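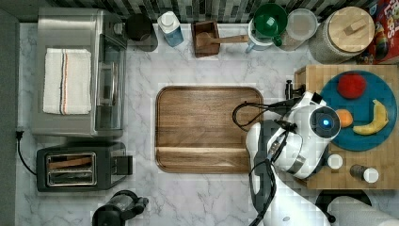 Counter layout, toaster side.

Home | Datasets | Docs | Changelog

# Mistska Countertop Items

2024-09-21, by Socorro Escobar

Filed under: Household objects, Kitchen, Data cards

Mistska is a set of 1,125 photos of everyday things on a marble kitchen counter. It was put together for people who work on object lists, storage layouts and clutter. Version 1 had 600 photos, taken in March. The rest were added for this release.

## What's in it

Labels fall into 11 groups. The largest are `small_appliance`, `canister`, `bottle`, `utensil`, `packaged_food` and `towel`. A towel folded on top of an appliance gets its own label and is not merged with what it lies on. Bread in a toaster is labeled `food_in_appliance`.

## Toy food 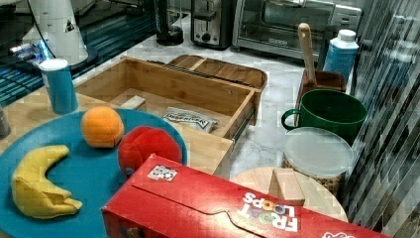

Plush fruit is labeled `toy_food`, never `produce`. If the kind of fruit is clear, add it as a second tag (`banana`, `orange`). If two readings are possible, use `round_red` or a similar color tag and leave the kind blank. Cereal boxes are `packaged_food` whether they stand up or lie on their side, and upside-down lettering is transcribed the right way up. Wrappers inside a drawer are labeled separately from the drawer.

## Labeling rules

- Label the container, then the contents if they can be seen.
- Partly hidden items are labeled if you can name the group.
- Use `unknown_container` when a lid or side is all that shows.
- Backsplash and counter are background and get no label.

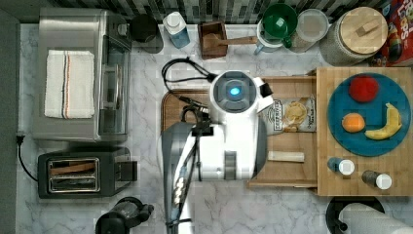

Boards and trays were the main source of disagreement in version 1. Brunello Santoro relabeled 200 photos to settle it. A large wooden cutting board on the counter is now `board` even when something stands over it, and its outline is drawn as if nothing covered it. Divided trays are `organizer`.

## Files

```
mistska/
 photos/
 labels.csv
 groups.txt
```

## Known problems

Clear plastic is under-labeled, mostly lids. Nested measuring cups are sometimes one label and sometimes several. Send fixes to Socorro with the photo number and the row from `labels.csv`.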